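# Toy sort, the Momstead room — 20th August

Quick page, mostly for Lies and Bart who couldn't make it. Sunday job, the soft toys only, everything else waits. Rest of the day is in notes underneath, will add more when Stijn sends his.
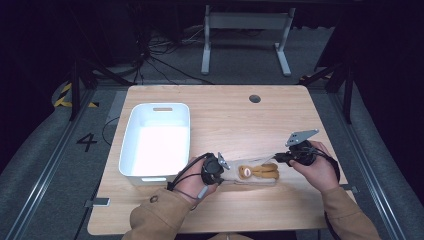
Soft gray body, brown and yellow head. White bin still empty, toy next on the table.

**Where we are**

Soft toys for Mestedthorpe all go in white bins, lids later. Label on the short side please, not the lid — lids get swapped and then we're reading every one again like in May.

Anything with a loose eye or an open seam goes in the mending bag. Joris has the mending bag. Joris has also got the good scissors, can they come back.

Battery toys are a seperate pile. Don't mix them in even if they're cute. Subbarao is going through those on his own and he has a system, so leave the pile how you found it.

**Numbers, for Bart**

415 soft toys on the list from the last drive. Almost 700 if you add the puzzles and the wooden stuff, but that's not this job. Hendriks can take 15 bins in the van in one go, so it'll be 2 trips whatever we do. First trip is the small ones.

**Odd ones**

Long-limbed things are a pain. Arms or ears or whatever they are, fold them in alongside before they go in the bin or they hang out through the handle holes and catch. Big heads at the bottom, floppy ones on top. Stijn does it the other way round and his bins do look fuller, so maybe he's right, we didn't settle it.

Two rabbits with the same dress. Keep together, they came in together.

The knitted fox is NOT for the van. It's Lies's. It got into the pile by accident and it's on the shelf by the door with a note on.

Anything that smells of cupboard — wash bag. Cold wash, no softener, dry flat. If the tag says surface wash only then damp cloth and leave it out overnight.

**Still to do**

- labels for the second lot, we ran out of the big ones
- ask Prolon if they want the empty boxes back or if we can keep them
- bears over knee height, no bin fits, need bags
- wooden puzzles, check for missing peices (not me again please)
- ring Hendriks about parking, the side gate sticks

Next session is evening, same room. Bring a marker that works. If you took any pictures send them to Stijn and not to me, my phone is full and he's the one putting them in order. Full size if you can, the ones from the group chat come out tiny.

Bart, your blue mug is in the sink.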